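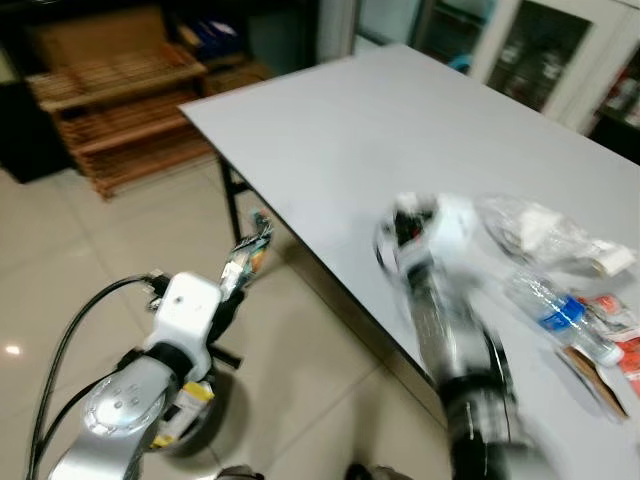

투명한 비닐봉지와 파란 라벨을 두른 물병

탁자 위에 쓰레기가 모여 있으면 여러분은 뭐부터 집어요? 나는 무조건 물병이에요. 제일 크고, 잡기 쉽고, 치우고 나면 벌써 반은 끝낸 기분이 들거든요! 그런데 우리 트룰우드 어린이 공작실에 오는 친구들한테 물어보면 대답이 다 달라요. 작은 것부터 집는 친구도 있고, 한꺼번에 두 팔로 쓱 밀어서 쓰레기통에 떨어뜨리겠다는 친구도 있어요. (그 친구한테는 조금만 기다려 보라고 했어요.)

오늘은 탁자 위에 남은 쓰레기들이 저마다 무엇으로 만들어졌고, 어디로 가야 하는지 이야기해 볼게요. 읽으면서 집에 있는 걸 하나씩 가져와 만져 보면 더 재미있어요.

먼저 물병이에요. 투명한 물병은 대부분 '페트'라는 플라스틱으로 만들어요. 페트는 가볍고 잘 깨지지 않아요. 그리고 녹여서 다시 쓸 수 있어요. 잘 모아서 깨끗이 씻고, 잘게 부수고, 녹이고, 가늘게 뽑으면 실이 돼요. 실이요! 그 실로 옷도 만들고 가방도 만들어요. 나는 이 이야기를 처음 들었을 때 내 윗옷을 벗어서 한참 들여다봤어요. 병처럼 생긴 데는 하나도 없더라고요.

병 허리에 둘러진 라벨은 병 몸통하고 재료가 다를 때가 많아요. 그래서 떼어 내고 버려요. 점선이 있으면 점선을 따라 쭉 뜯고, 없으면 어른한테 부탁하세요. 순서는 이래요. 남은 물을 비우고, 라벨을 떼고, 병을 꾹 눌러 납작하게 한 다음, 뚜껑을 다시 닫아요. 뚜껑을 안 닫으면 병이 푸우 하고 숨을 들이마시면서 도로 부풀어요. 진짜 해 보세요, 소리가 꽤 웃겨요.

다음은 비닐봉지예요. 바스락거리고, 빛을 받으면 반짝반짝하지요. 비닐도 플라스틱 식구인데 아주 얇게 편 거예요. 얇으니까 가볍고, 가벼우니까 바람 부는 날 밖에 두면 금방 날아가 버려요. 비닐봉지 안에 휴지나 종이가 들어 있으면 그대로 버리지 말고 꺼내서 따로따로 나눠요. 봉지는 비닐끼리, 휴지는 일반 쓰레기로요. 휴지도 종이 같은데 왜 종이 칸에 안 넣느냐고요? 좋은 질문이에요! 휴지는 무언가를 닦느라 더러워져 있는 데다가, 종이를 이루는 실 같은 것(섬유라고 불러요)이 아주 짧아요. 짧은 섬유로는 튼튼한 새 종이를 만들기 어려워요.

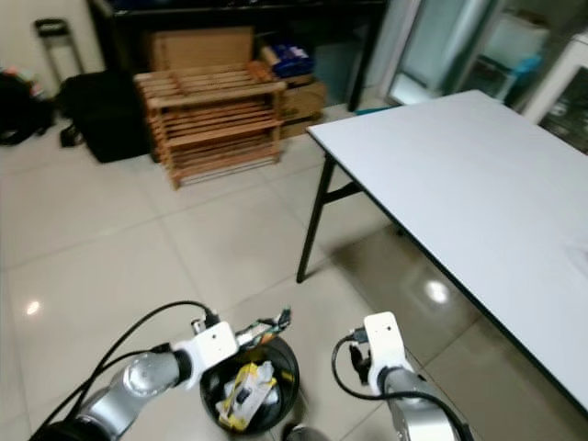
둥근 검은색 쓰레기통과 그 안의 노랗고 하얀 포장지

자, 이제 과자 봉지 이야기를 할 차례예요. 내가 제일 좋아하는 쓰레기랍니다. 물론 과자를 다 먹은 다음에요.

과자 봉지를 뒤집어서 안쪽을 본 적 있나요? 겉은 초록색, 주황색, 빨간색 알록달록한데 안쪽은 은색으로 번쩍거리는 게 많아요. 과자 봉지는 한 장처럼 보여도 얇은 막을 여러 겹 붙여서 만들 때가 많거든요. 바깥쪽 막에는 그림과 글씨를 인쇄하고, 은색 막은 빛과 공기를 막아 줘요. 공기가 들어가면 과자가 눅눅해지니까요. 맨 안쪽 막은 열을 받으면 서로 착 붙어서 봉지 입구를 꼭 닫아 줘요. 젤리 봉지도 초콜릿 포장지도 비슷한 게 많아요.

여러 겹이 딱 붙어 있으니 물병처럼 한 가지 재료로 되돌리기가 쉽지 않아요. 그래도 부스러기를 탈탈 털고 깨끗하면 비닐 모으는 곳에 넣을 수 있어요. 기름이나 초콜릿이 잔뜩 묻었다면 물로 한 번 헹궈 보고, 그래도 안 지워지면 일반 쓰레기로 보내요. 봉지에 재활용 표시가 있는지도 찾아보고요. 동네마다 규칙이 조금씩 다르니까, 헷갈리면 분리수거장에 붙은 안내판을 읽어 보는 게 제일 확실해요.

참, 과자 봉지를 딱지처럼 꼭꼭 접어서 버리는 친구 있지요? 나도 어릴 때 그랬어요. 예쁘긴 한데, 접힌 봉지는 너무 작아져서 고르는 기계나 사람이 놓치기 쉽대요. 그냥 펼쳐서 버려 주세요. 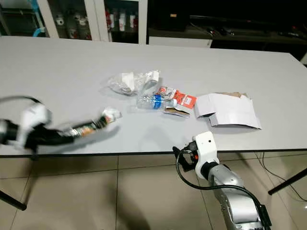 탁자 한가운데의 물병과 과자 봉지, 오른쪽에는 펼쳐 놓은 흰 종이 상자

상자로 넘어가 볼까요? 상자를 납작하게 펼치면 옆에 날개처럼 생긴 부분이 쫙 벌어져요. 처음에 네모나게 서 있던 게 사실은 종이 한 장을 접어서 만든 거였구나 하고 알게 되는 순간이에요. 나는 새 상자만 보면 접힌 선을 하나씩 풀어 보고 싶어서 손이 근질근질해요.

겉이 하얀 상자도 가장자리를 잘 보면 갈색인 게 있어요. 찢어진 골판지 조각이 있으면 옆에서 들여다보세요. 평평한 종이와 평평한 종이 사이에 물결 모양 종이가 들어 있을 거예요. 이 물결을 '골'이라고 불러요. 그래서 이름이 골판지예요! 골이 있으면 종이만으로도 꽤 무거운 걸 버틸 수 있어요.

못 믿겠으면 실험을 해 봐요. 준비물은 종이 2장과 똑같은 높이의 책 두 무더기면 돼요. 책 무더기를 조금 떨어뜨려 놓고 그 사이에 종이 한 장을 다리처럼 걸쳐요. 가운데에 동전을 올리면? 푹 꺼져요. 이번에는 남은 종이를 부채처럼 앞뒤로 촘촘히 접어서 걸치고 동전을 올려 보세요. 지난 수요일에 헤이키 하칼라 선생님이랑 해 봤는데, 선생님은 동전이 모자란다고 자기 열쇠 꾸러미까지 올렸어요. 그것도 버텼어요! 접은 종이 위에 얹은 것들을 나중에 저울에 달았더니 317그램이었어요. 여러분은 몇 그램까지 올릴 수 있을지 궁금해요. 기록은 공작실 게시판에 적어 주면 돼요. 지금 1등은 리브 브로텐이 아니고 나예요. 리브는 300그램에서 무너졌답니다, 하하.

상자를 버릴 때는 테이프를 떼고 납작하게 눌러요. 안 누른 상자는 속에 공기만 가득 담고 자리를 엄청 차지해요. 물에 젖은 상자는 말려서 내놓고요. 음식 기름이 흠뻑 밴 상자는 종이 칸에 넣으면 안 돼요. 기름은 종이를 물에 풀어도 잘 빠지지 않거든요. 피자 먹은 날에는 깨끗한 뚜껑 쪽만 잘라서 종이로 내놓고, 기름 밴 바닥은 일반 쓰레기로 버리면 돼요.

그럼 그 다음 이야기. 모은 상자는 어디로 갈까요? 종이 공장에서는 커다란 통에 물과 헌 종이를 넣고 마구 휘저어요. 종이가 죽처럼 될 때까지요. 그 죽을 체로 걸러서 얇게 펴고, 누르고, 말리면 다시 종이가 돼요. 집에서도 작은 그릇에 종이를 잘게 찢어 넣고 물에 불려서 비슷하게 해 볼 수 있어요. 하룻밤 담가 두는 게 좋아요. 나는 급해서 한 시간만 담갔다가 덩어리투성이 종이를 만들었어요.
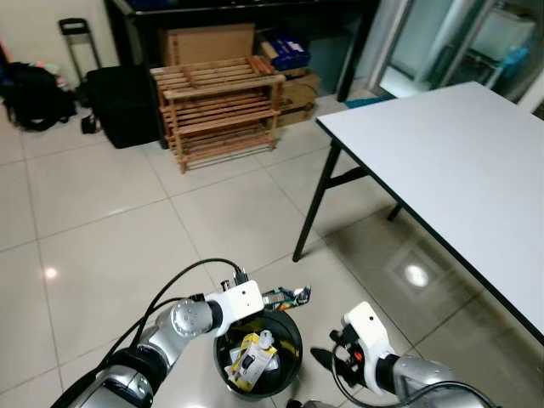
나눌 것을 다 나누고 나면 남는 게 있어요. 더러워진 휴지, 안 지워지는 포장지, 재료를 도저히 모르겠는 것들이요. 이런 건 쓰레기통으로 가요. 쓰레기통에 봉투를 씌울 때는 봉투 입구를 통 바깥으로 넉넉히 접어 주세요. 안 그러면 무거운 걸 넣는 순간 봉투가 주르륵 미끄러져 들어가서 다시 꺼내느라 고생해요. 통은 탁자 가까이에 두면 편해요. 멀리 두면 꼭 던지고 싶어지잖아요? 나는 던지면 거의 안 들어가요.

가장 많이 받는 질문도 몇 가지 적어 둘게요.

물병 뚜껑은 따로 모아야 해요?
병에 닫아서 같이 내놓으라는 동네가 많아요. 뚜껑만 따로 모으는 행사를 하는 곳도 있으니 물어보세요.

영수증은 종이예요?
종이처럼 생겼지만 글씨가 나오게 하는 약품이 발라져 있는 게 많아요. 그런 건 일반 쓰레기예요.

비닐이랑 종이가 붙어 있으면요?
뜯어지면 뜯어서 나누고, 안 뜯어지면 일반 쓰레기로요. 손톱으로 한참 긁다가 손톱이 아파지면 그만해도 돼요.

컵에 음료가 남았는데 그냥 버려도 돼요?
안 돼요! 먼저 비워요. 같이 들어간 종이들이 다 젖어 버려요.

다 치웠으면 젖은 행주로 탁자를 한 번 닦고 손을 씻어요. 다음 달 이야기는 유리병이에요. 초록색 병은 왜 초록색인지 미리 생각해 오세요.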